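**Saturday, bench notes. Gripper creep / late stop**

OK, writing this down while it's still fresh, and so Lacey doesn't have to get it from me in pieces on Monday.

Short version: the gripper kept closing after I told it to stop. I was running the slow open/close routine on the Norovo controller, 30 cycles to warm up, then the real set. On cycle 327 the stop command went out, the log says it was accepted, and the fingers carried on for roughly 500 ms. Doesn't sound like much until you've had your thumb near it (I hadn't, thank goodness, but I'd been in there two minutes earlier wiping the pads!).

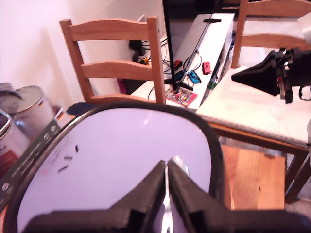 Fingers nearly closed, white lid with the black rim behind them.

First thought was the Trilteck power supply sagging, because we've had that before. Swapped it, same thing. Second thought was the cable, so I wiggled it all the way along with the arm parked and watched the error counter. Not one hit. So much for my favorite theory.

Then I moved on to the kitchen table jobs, because I wanted to know if it was the speed or the load or just me being unlucky. The rice cooker is a good one for this: it's big and you come down on it from above, so a late stop really matters.
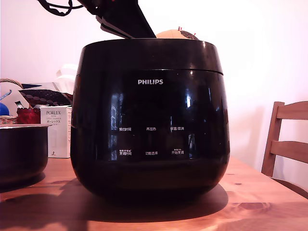 I ran the approach with the force limit turned way down and my hand on the red button the whole time. Seven late stops before lunch, all of them on the downward move and all of them when the camera stream was on. Turned the stream off, did the whole set again, clean. Turned it back on and the second try was late. I called Boonmee Petchrat and he said "shared bus" before I'd even finished the sentence, which was a bit annoying. 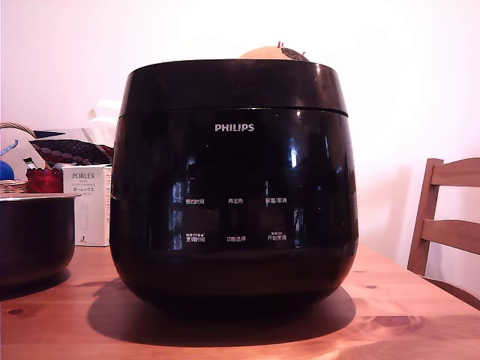 Rice cooker on the table, inner pot off to the left.

So the stop message is waiting in line behind video. It should have top priority and it doesn't, and I'm pretty sure that's the Rorex bridge going back to defaults after the April update. I haven't proved that yet. The Hollis relay cuts motor power on its own wire and worked every time I hit it, so the hard stop is fine. It's the soft one I don't trust.

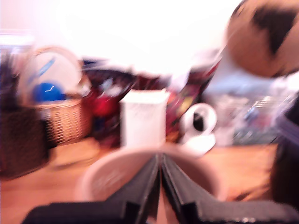
Gripper over the pale bowl, very blurry. White mug on its side farther back.

Until it's fixed:

- No hands past the wrist plate unless the relay is open. Software stop does NOT count.
- Stream off for anything that comes down from above.
- Force limit stays low, please don't put it back up to save time.

Lacey, could you pull the bridge config and compare it with the old one? I saved both logs in the usual folder. Boonmee wants to try a separate network card for video and I'm all for it. Still don't get why the sideways moves never showed it. Maybe I just didn't run enough of them.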